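Rebane opens new packing room in November

Kitchenware supplier Rebane will open a new packing room at its Trutitz site in November, bringing the sorting and boxing of small orders under one roof.

The room covers 240 square metres and replaces two smaller areas on separate floors. It has been laid out for up to 2000 orders a week, and will handle cutlery, hand tools and spare parts for the company's Skullilov range.

Work is arranged by table. Goods are brought in on trolleys, sorted into shallow trays and passed to the packing benches along the far wall. Yellow plastic trays are used for sorting and stainless-steel trays for items that have been cleaned and checked. Both kinds can be washed on site at the end of each shift.

Arnar Baldursdóttir, operations manager at Rebane, said: "We were carrying boxes up and down stairs all day. The new room is on the ground floor, the tables are all the same height and the trays fit the shelves. Staff tried three layouts before we settled on this one."

The tables are white to make small parts easier to see. They were supplied by Nerard, which also fitted the shelving and 70 metres of new worktop. Orders placed before 2.30 pm will be sent out the same day.
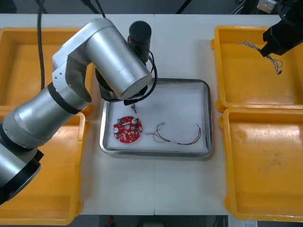

Yellow trays on either side of a stainless-steel tray on a white sorting table.

The collection desk will move to the same building and will be open to trade customers every Wednesday. Existing account numbers and delivery charges stay the same.

Trade customers who would like to see the room can arrange a visit through the Rebane sales office.

ENDS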